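What's Inside a Computer? (We Opened One Up!)

If you've ever looked at a big old desktop computer and wondered what on earth is going on in there, you're my kind of person. I used to lie on the carpet next to my dad's computer and listen to it hum. I was sure there was a tiny city inside, with tiny streets and tiny people running about with messages. I was wrong about the people. The city part wasn't a bad guess, though!

My neighbour Hendrik Baloyi fixes computers in his garage, and back in March he let me come over and poke around inside one. I brought my notebook, my reading glasses and a bag of mandarins (mandarins stay in the kitchen, Hendrik says, because sticky fingers and computers are a terrible mix). I asked him so many questions that his tea went cold.

Before you get any ideas, I need to say something in my serious voice. Don't open a computer on your own. Ask a grown-up who knows how. One part inside can hold on to electricity even after it's been unplugged, and I'll tell you which one in a minute.

The tall box part of a desktop computer is called the tower. When you want to work on one, you lay it down on its side and take off the side panel, a bit like lifting the lid off a biscuit tin. Now you can see right in.

The first thing I noticed was how much space there was. I'd expected it to be packed like a school bag on camp day. But computers get hot when they work hard, and hot air needs somewhere to go, so there are gaps for the air to move through.

Let's start with the biggest thing, the motherboard. It's a flat board that everything else plugs into or connects to. Lots of them are green, and they're covered in bits and bobs that look like little buildings seen from a plane. (See? City!) Those thin lines running all over a motherboard are called traces. They're made of copper, and they carry electrical signals from one part to another, the same way roads carry cars.
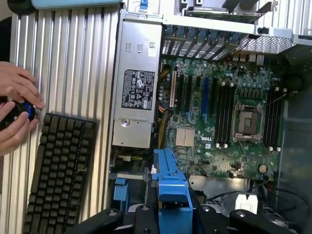 Then there's the power supply. It's a metal box, and its job is to take the electricity from the wall and change it into the kind the computer can use. The electricity in your wall is much too strong for all those delicate little parts. Giving it to them straight would be like trying to fill a doll's teacup with a fire hose!

This is the part I warned you about. Even grown-ups who fix computers for a living usually leave the power supply box closed. Hendrik has been at it for years and he never opens one. If it's broken, he swaps the whole thing for another.

Power gets from the box to everything else through bundles of coloured wires. The colours mean something, too. In the usual sort of desktop power supply, yellow wires carry 12 volts, red ones carry 5 volts, and black ones are called ground, the path the electricity takes on its way back. I think that's very considerate of whoever came up with it. Imagine if all the wires were the same colour and you had to guess.

Next up is the CPU, which is short for central processing unit. People call it the brain of the computer, and I suppose it is, if your brain was very, very good at sums and not much chop at jokes. The CPU follows instructions, one tiny step after another, at a speed that makes my head spin. It's a flat little square, small enough to sit in the palm of your hand.

It lives in a special seat called a socket. Some sockets have a metal frame that holds the CPU down and a lever to lock it in place, like the bar on a ride at the show. Inside are lots of tiny gold-coloured contacts, and each one has to touch exactly the right spot on the CPU. You mustn't poke them. I asked if I could, just gently, and Hendrik said no before I'd finished the sentence.

You might also come across a chunk of metal with thin fins standing up in rows. That's a heatsink. Have you ever seen a lizard flatten itself out on a warm rock? It's soaking up heat over as much of its body as it can. A heatsink works the other way around. All those fins give the heat lots of places to escape into the air. Some heatsinks have a fan on top to help things along, and that fan is a big part of the humming I used to listen to on the carpet.

Then come the slots. Expansion slots are long, skinny sockets where you can plug in extra cards to give your computer new skills. One card might make the pictures in your games smoother, and another might make the sound better. Slots come in different lengths and sometimes different colours, and a card made for one kind won't fit into another. If you've ever tried to jam a jigsaw piece in the wrong spot, you know the feeling.

What about the little cans and cylinders standing up all over a motherboard? They're capacitors. A capacitor holds a small amount of electricity and lets it out when it's needed, so the power stays nice and steady. I like to think of them as tiny water tanks.

And the memory! I nearly forgot the memory (ha). RAM is where the computer keeps the things it's busy with right now. When you switch off, RAM forgets the lot. Your drawings and your homework are kept somewhere else, on a drive, and that's why you have to save your work. I learned this the hard way with a very long story about a wombat.

Even the first person to dream up a big calculating machine, Charles Babbage, never got to see inside one of these. He lived in the 1800s, and his machines were designed with cogs and wheels, all brass and steel.

If you'd like a look for yourself, ask at school or at your local library whether anyone has an old computer that doesn't work any more. Have a grown-up unplug it and take the side off for you, then grab a torch and see if you can spot the heatsink. Draw a map of what you find. Mine has a Capacitor Street and a Fan Park, and I've named the power supply Mount Don't Touch.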